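Swap shelf news, Hultgate building

Quick one this month, the kitchen drawers on the second floor are getting cleared before the painters come in July. We've got 2 big drawers and one very sticky small one, and all of it needs to be claimed, binned or sent down to the swap shelf by 4 pm on the last day of the month. Yes, all of it. Even the corkscrew with no handle.

Odds and ends go in a gray bin first, then get sorted. If you see your stuff in one, take it. Don't leave a note, notes get lost.
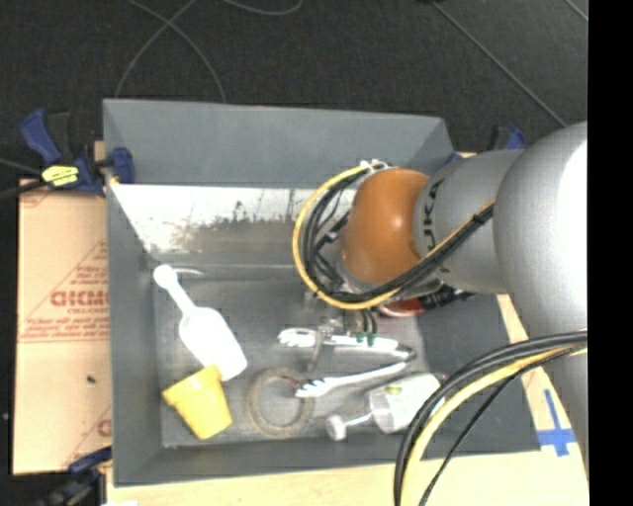 Sânziana Căpraru

White scoop, tongs with the scalloped tips, roll of tan tape. Scoop would do nicely for flour or rice if anyone bakes. Tongs: two people have asked for a pair already so first come first served, sorry. Tape goes back to the supply closet unless somebody says otherwise.

Still looking for: lids. Any lids. We have 14 plastic tubs and 11 lids and I have tried every combination teh human mind can come up with. Check your bags, check your cars, check the Fostenley office if you took lunch over there.

Bogdan Crăciun is doing the high cupboards. Mugs with a name on them stay put. Mugs without go on the shelf, chipped ones go in the trash. Please rinse before you drop things off, last time there was jam in something and it got on the tea towels.

Also wanted, a decent peeler and a can opener that opens cans. Swap shelf is by the back stairs, same as before, under the coat hooks. No glass on the top row pls. Knives to me in person, wrapped, dont just put them in the box.

Questions, catch me before lunch, I'm on the second floor most mornings.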